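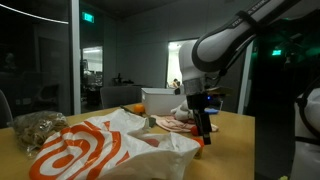 What order do you put things away in after a grocery run?

Kristaps Vītola

I shop once a week, usually Monday after work, and everything ends up on the table together. Fruit, the stuff in bags, a dish towel, whatever utensil was lying there before I came in. Then I stand there moving things from one side to the other. I have a white plastic storage bin that is supposed to help, but it mostly sits in the middle and takes up space.

The kitchen is small. There is one cupboard for dry food, a fridge with two drawers, and a shelf over the sink that I can use for the bin if it isn't too heavy. The table is also where we eat, so it has to be clear by 6:30.

Two things I'd like to know. Do you empty all the bags first, or one bag at a time? And do tomatoes and oranges go in the same bin? I have been putting them together and the tomatoes at the bottom get soft before I use them.

Margus Grigaitė

One bag at a time. If you empty them all you have no table left.

I do cold things first, straight from the bag to the fridge, and they never touch the table. Then dry goods. Fruit last. The bag gets folded as soon as it is empty and goes in a drawer, otherwise you end up with a pile of plastic and you lose small things under it. I lost a lime that way and found it when I was wiping up.

Take the bin off the table before you start. Put it on a chair. You can load it there and carry it to the shelf when you are done.

Agnese Laur

I'd keep the tomatoes out of the bin if it has high sides. They get soft from the weight of whatever is on top. Mine sit in one layer on a folded cloth on the counter, stem side down, and I eat the ripest ones first. Oranges can take more weight, so they are fine in the bin. If I buy more than a week's worth the extra oranges go in the fridge drawer.

For the table, I clear the non-food things before I go to the store. Utensils in the drawer, towels on the hook or in the wash. It takes 4 minutes and then the only things on the table are the things I just bought. I used to do it after, and I'd be picking up a spatula to make room for a bag of noodles, and then putting the spatula down somewhere else — usually on top of the bread.

I also spread a cloth on one end of the table for produce. Anything that needs rinsing goes there and nothing else does. When the cloth is empty I shake it out over the sink. An old pillowcase works too.

If the dry food cupboard is full, look in it before you shop. I had three open bags of the same pasta in December.

Ojārs Eglītis

Just get a second bin. One for fruit, one for everything else. I got mine at Plumemar and they stack.

Kristaps Vītola

Thanks. I'll try the chair for the bin this week and leave the tomatoes out of it. Ojārs, do yours stack with the lids off? Mine came without one.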